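記事一覧 > 収納と道具 > 箱

灰色の箱に雑多なものを入れる(Bisel 深型、側壁傾斜タイプ)

2025年2月9日
印刷する | メールで送る
シェア 36 コメント 2

昨年の8月から、行き先の決まらない小物の一時置きに灰色の箱を使っている。蓋なし、四角形、側壁は上に向かって開く傾斜つき。Tredcombe の通販で購入した。型名は Bisel の深型で、価格は4000円。同じ用途の箱としては高い部類に入る。半年使ったので、寸法以外の所見を残しておく。寸法は商品ページに載っているのでここには書かない。

用途の定義

「一時置き」は範囲が広いので、先に決めておいた。入れてよいのは、使う場所は分かっているが戻す手間を後回しにしたもの、または分類がまだ決まっていないもの。入れてはいけないのは、濡れたもの、食品、紙類。紙類を禁止したのは以前の箱で失敗したためで、領収書が底に貼りついて文字が読めなくなった。濡れたものも同じ理由による。

以前使っていた箱は側壁が垂直の布張りで、自立はするが口が内側に倒れてくる。手を入れるたびに縁を押し広げる必要があり、片手で取り出せない。これが買い替えの主な動機になった。容量には不満がなかった。

側壁の傾斜について

傾斜壁の利点としてよく挙げられるのは、空のときに重ねられることである。箱がひとつしかない家では関係がない。自分にとって効いたのは次の点だった。

まず視認性。開口が底より広いため、斜め上から見たときに手前の壁の陰になる部分が減る。垂直壁の箱では、手前の壁際に落ちた小物が立ち位置から見えなかった。傾斜壁でも死角は残るが、少し前かがみになれば足りる。

次に取り出しやすさ。壁際の小物を指先で壁に沿って引き上げられる。垂直壁ではこの動作が安定せず、ペン型のものは途中で落ちる。傾斜壁なら壁が下から支える形になる。薄い板状のものは逆に壁に張りつくように寝てしまうことがあり、その場合は一度底の中央に寄せてから拾う。

欠点は、底面積が外形の割に小さいこと。棚に置くと上端の幅で場所を取り、下には使えない三角形の隙間ができる。棚の奥行きに対して選ぶときは、必ず上端の外寸で確認すること。自分は底の寸法で計算して、最初の棚には入らなかった。結局、作業台の上に置いている。

もうひとつ、傾斜のせいで小物が中央に集まる。少量なら問題ないが、量が増えると中央で山になり、下のものが見えなくなる。容量いっぱいまで使う箱とは考えないほうがよい。底が見えている状態を保つ、という運用にした。

色について

灰色を選んだのは在庫の都合で、本当は白が欲しかった。使ってみると、灰色のほうが都合のよい面がある。白い小物も黒い小物も、背景に対してある程度の差が出る。白い箱では白いキャップの類を見落としやすかった。黒い箱は試していないが、黒いケーブル類が同じように沈むはずである。

灰色で困るのは、同じような灰色の部品を入れたときで、これは避けようがない。該当するものは小袋に入れてから置く。小袋は透明だと照明を反射して中が読めないことがあるので、半透明のものを使っている。Drarnent の小袋が手元にあったのでそれを流用した。特に薦めるほどの品ではない。口の部分が固く、開けるときに両手が要る。

照明との関係も書いておく。内壁には光沢があるため、照明の真下に置くと斜面が光を返し、見る角度によっては同じ箱の中で面ごとに明るさがかなり違う。暗い面を背景にした小物はよく見え、明るい面を背景にした小物は輪郭が飛ぶ。箱を少し回すか、照明の位置をずらすと改善する。自分は箱のほうを動かした。照明は別の作業にも使うので触りたくない。

重さと安定

台所の秤で測ったところ、本体の重さは1086グラムだった。片手で持てるが、中身を入れたまま片手で運ぶのは勧めない。縁の片側だけを持つと箱がねじれ、中身が一方に寄る。両手で向かい合う縁を持つ。

置いたときの安定性は中身の量に左右される。空に近い状態で壁を押すと滑るので、隣に何かを当てておくと位置が決まる。滑り止めシートも試したが、箱を動かすたびにシートがめくれ、下に埃が入るのでやめた。

段ボールを添える

このブログを読んでいる Imre Fodor さんから、以前「箱の横に段ボールを一枚敷いておくと、出したものの仮置き場になる」というメールをもらった。やってみたところ、確かに作業が減る。

箱の中を探すとき、目的のもの以外をどこかに出すことになる。台に直接置くと、台に元からあったものと混ざる。段ボールの上に出せば、その範囲にあるものはすべて箱から来たものだと分かる。戻すときは段ボールごと持ち上げて箱に傾ければ済む。折り目のない面を使うと小物が引っかからない。

縁を立てる加工も考えたが、今のところ平らなまま使っている。丸いものは転がるので、先に箱の中で別に寄せておく。段ボールは汚れたら替える。通販の箱を開いたものなので費用はかからない。

同じ方のメールには「週に一度は全部出すべき」とも書いてあったが、こちらは採用していない。入れる量が少なければ、使うときに見るだけで足りる。逆に、全部出さないと中身が分からなくなっているなら、量の設定が合っていない。

入れ方の手順

現在の手順は以下のとおり。

1. 入れる前に、戻す場所がすぐ言えるかどうか確かめる。言えるなら箱に入れずに戻す。
2. 重いものを先に底へ置く。上から落とさない。
3. 長いものは箱の長辺に平行に寝かせる。斜めに立てかけると、次のものを入れたときに倒れる。
4. 既にあるものの上に重ねない。重ねないと入らないときは、何かを戻すまで入れない。
5. 尖ったものは先端を覆う。覆えないものは別の容器へ。

4を守るのが一番難しい。来客の前などに台の上をまとめて流し込みたくなるが、一度やると元に戻すのに長い時間がかかる。昨年の秋に一度やって、小ねじとクリップを選り分ける羽目になった。

内壁の擦れ

半年の使用で気になったのは擦れ跡である。底よりも斜面に目立つ。ものを入れるときも出すときも斜面に沿って動くので、底に比べて擦られる回数が多いのだと考えている。奥の斜面では、明るく光る面に黒っぽい斑点状の跡が散っていて、角度によってははっきり分かる。外側の見た目には影響しない。

中性洗剤と柔らかい布で落ちるのは、表面に付いた汚れだけだった。削れた部分に入り込んだ黒ずみは残る。メラミンスポンジも目立たない隅で試したが、そこだけ艶の感じが変わったのですぐにやめた。光沢を残したいなら使わないほうがよい。機能上の問題はないため、これ以上の手入れはしない。

置き方は、左の側壁の横に段ボール、中は少量の雑多な小物、で固定している。
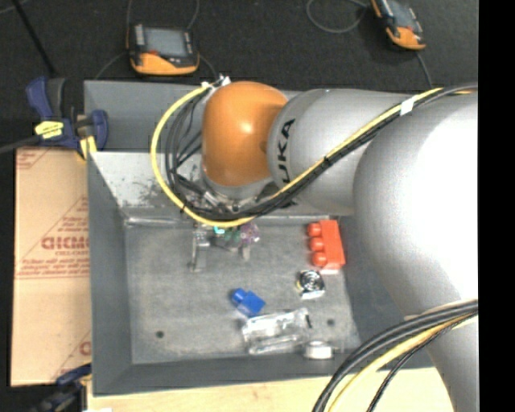

内張りを入れるかどうか

擦れ対策として、斜面に薄いシートを貼る案がある。フェルトと樹脂シートを検討した。フェルトは静かになるが、小さな部品の端が繊維に引っかかるうえ、埃と細かい屑を抱え込んで掃除がしにくい。樹脂シートは掃除の面では有利だが、傾斜面は四隅に向かって形が変わるため、長方形に切っただけでは端が浮く。型紙を取れば済む話で、まだやっていない。

Amoah の汎用シートを底だけに敷く方法は試した。ものを置いたときの音は小さくなる。ただし端が斜面との境目で少し反り、薄い板状のものがその下に潜り込む。一週間で外した。底に敷くなら、境目より少し内側で切って両面テープで全周を留める必要がある。

追記

コメント欄で Ákos Nyitrai さんから、仕切り板を使わないのかという質問があった。使っていない。傾斜壁に合う仕切り板は専用品しかなく、垂直壁用のものを入れると両端に三角形の隙間が空いて小物が抜ける。分けたい場合は、浅い小皿を底に置くほうが簡単である。小皿は底面に収まる大きさのものを選ぶ。斜面に縁が乗ると傾く。

蓋についても聞かれたので書いておくと、別売品がある。買っていない。蓋をすると上にものを置くようになり、中を見なくなる。埃が気になる時期は薄い布をかけている。布は軽いものでよいが、毛羽の出るものは避ける。

印刷する | メールで送る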